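December, 14:10. Backup and archive job, day two.

Picked up where I left off. The Messina share is copied across and I've started on the Treltimdale survey folders. These are the old field returns from before we moved to the shared naming scheme, so every parish is laid out differently. Brunville kept one folder per visit. Treltimdale kept one per person, and two of those people used the same initials.

File list for Treltimdale comes to 2,776 entries. Hernán Quintero's old index says about 3,000, but he was counting the scanned covers as separate items and I am not. I've written this in the readme so the two numbers don't worry anyone later.

First pass of checksums started at 11:20, finished before lunch. 92 mismatches. Went through the first page of them and they're all spreadsheets with a changed date inside, saved again when somebody opened them to look. Contents match when exported to plain text. Keeping the older copy of each.

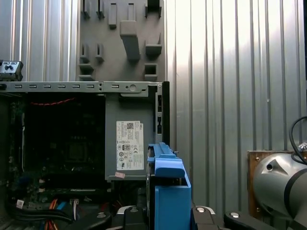
*Blue drive carrier, case open.*

Scans are a different matter. The Messina maps were done at two resolutions and the file names don't say which. I'm sorting by file size for now and checking any that sit in the middle by eye. Slow, but there aren't many in the middle.

Grarkar (the catalogue program) still won't read accented letters in folder names. It doesn't stop, it just skips the folder and carries on, and the log says "done". Found this by comparing totals at the end. Renaming the folders is quicker than waiting for a fix. Old names go in a text file next to the new ones.

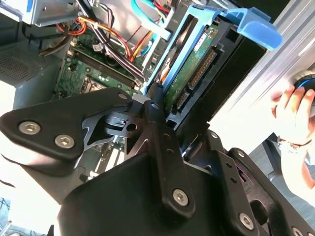

**STORAGE / RETENTION**

Agreed with Hernán that we keep 3 copies of the survey returns and two of everything else. The third copy goes to Brunville with the paper. Working drafts are not kept unless they have handwritten notes scanned in with them. I'd have thrown out the visit rotas as well, but he wants them, as they're the only record of who walked which stretch in the wet years.

Labels: use the short form, place then year then letter. No spaces. I did the first batch with spaces and have 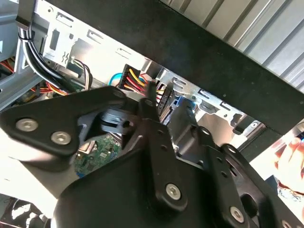
had to redo them, which cost most of the hour after lunch. The printed sheet on the cupboard door is the right version. The one in the drawer is old and should go in the bin.

15:45. Second checksum pass running on Treltimdale. Messina list printed and signed. 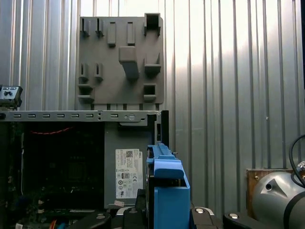 *Grey panel on the corrugated wall.*

Left to do:

- rename the last accented folders and run Grarkar again
- ask Hernán which of the two sets of initials is the 'JR' on the river sheets
- Brunville box list, second half
- more label tape, the narrow one

16:30. Pass still going. Leaving it on overnight, please don't log the machine out.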